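Open day at the Khurana workshop, Hastville

I nearly skipped this one. Hastville is a long drive for me and open days at robot places tend to be a sandwich, a slideshow and a video of something you could have watched at home. But a friend at Drullura told me the Khurana people let you stand right next to the benches and ask whatever you like, so on 3rd October I packed a thermos and went.

Parking is behind the building, not in front (the sign is wrong, ask at the gate). You sign in, get a sticker with your name on it, and then you're pretty much loose in the place!

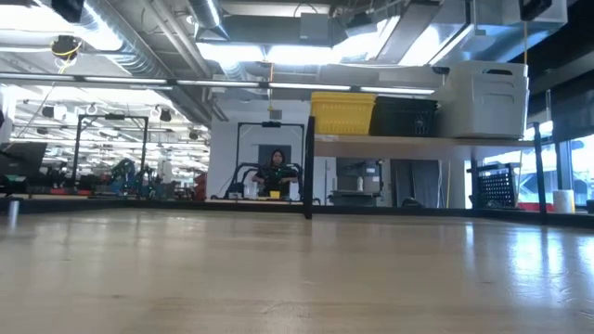

My plan was to spend the whole visit on one cell and find out how they keep it running, and I'd been paired up with exactly the right person for it. Pramila Tomar looks after the two-arm tables, and she talked for the best part of the morning while I scribbled. She started with the room itself, which I hadn't expected. There's strong daylight coming in at the windows on one side, plus all the overhead lights, and you get a real shine across the far part of a pale wooden tabletop. Cameras hate that. So before anybody touches an arm, she checks the camera views for glare and moves things if she has to. She'd been fighting one bright streak since August and had plenty to say about it.

The storage shelf got its own little speech too. Baskets and bins for the tables live together in one spot, and when a job ends they go back there, no exceptions. I could use her in my garage.

Then we got to the cell proper. Each table has two arms, one per side, each bolted to a black rail. The bolts get checked with a torque wrench every 180 hours of running, and there's a paper chart taped up with initials on it — she trusts paper. When an arm starts missing its grabs by a little, the base is the first place she looks, and she says it's nearly always one bolt that has backed off a hair. After that comes the wrist. The cables need enough slack to loop over the top of the arm at full reach, but if you leave too much they catch on things. She sets the loop by hand, runs the arm slowly through its whole range, then does it again with the gripper turned the other way.
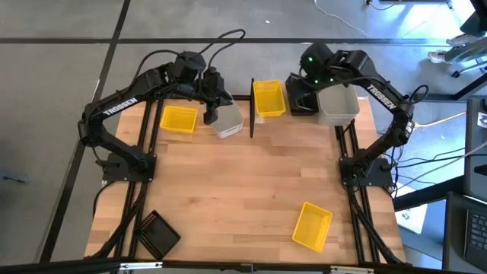
One of the two-arm tables, with the divider at the back and the yellow baskets out.

I asked about spares. They keep 6 sets of gripper fingers ready to go, and a swap takes her 17 minutes including the test run. I tried one on a dead arm she keeps for visitors and will not be sharing my time. The tiny screws are the problem! She uses a dab of thread locker and a marker line across each head, so you can see right away if one has turned.

Lunch was good (lentil soup, proper bread). The afternoon talk was on their Grurbridge site, where they want 800 hours between full strip-downs. Pramila thinks the cables will give out well before that, and said so from the back row.

If you go, wear flat shoes and bring a notebook. They're planning another one in the spring and I've already put my name on the list.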